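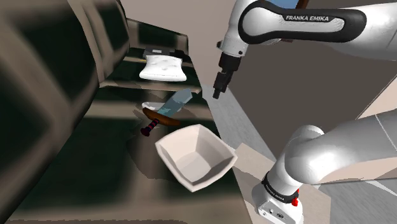

*The simulated kitchen in Clutard, with the Franka arm beside the shelf. The tilted bowl is the one everybody writes to me about.*

## Clutard teaching FAQ

Last updated 2021-10-27. I'm Yvonne Hebden and I look after the teaching sessions, so if something here is wrong it's me you want to shout at.

### Do I need to know anything about robots first?

No! If you've ever played a driving game you'll be fine. Marjorie Marsden had never touched any of this before April and her demos are now the ones I show to new people (she'll hate me for writing that).

### What am I really doing in a session?

You move the arm by remote control, from your own desk, and Clutard writes down every move you make. You get a short instruction such as "put the bowl upright", you do it, you press save, and the next one comes up. Later on we train on the lot and see what the arm can manage by itself.

### Can I grab the arm and push it about by hand?

Not in Clutard, as there's nothing to grab. Hand guiding is for the real arm at Birkett, and you book that through Nigel Furnival. It's a very different feeling, much heavier on the wrist than people expect, and I'd do a few remote sessions before you try it.

### Why is there a sword on the kitchen shelf?

It's a toy one and it's in the object set, along with the pillow-ish white thing and plenty else. The sets get shuffled. Treat it like any other object, please, and don't save demos of you waving it at the wall. I've watched eleven seconds of Patricio doing precisely that and it's still in my folder.

### The bowl keeps slipping. What am I doing wrong?

Probably coming straight down on it. Those slanted sides are a pain. Turn the gripper so that one finger goes inside and the other outside, close on the rim, wait a beat, then lift. When the bowl is hanging over the front of the shelf I go in extra slowly, since one nudge and it's on the floor.

### It went on the floor.

Press reset and carry on. Don't save that one.

### So should I only save perfect ones?

No, and I wish I'd been clearer on this at the start. A wobbly grab that you put right is useful, and so is a second try. Bin it if you dropped something out of reach, did the wrong task, or wandered off for a cup of tea with the recording going.

### How many demos do you want?

We're after 2000 for the shelf tasks altogether. The first 500 were all done by two of us, me and Jeanie Rutherford, and you can tell: the arm picked up my habit of swinging wide to the right. More hands, please!

### My view is half blocked by something dark. Is it broken?

That'll be the cabinet. Some of the viewpoints sit close to the furniture and you get a big blurry panel down one side. Switch to another view if you can't see your fingers (the gripper's, I mean), otherwise just work round it.

### I get error 3202 when I press save.

Your connection dropped for a moment. Leave the window open and press save again. If you close it, the demo's gone, sorry. Patricio Núñez has a fix half done.

### Does the Tralinier controller work?

Yes, but unplug it and plug it back in after you've opened Clutard or the gripper button does nothing. The old Clonditico one works too, only the left stick drifts and you'll find the arm creeping downwards while you're reading the instruction.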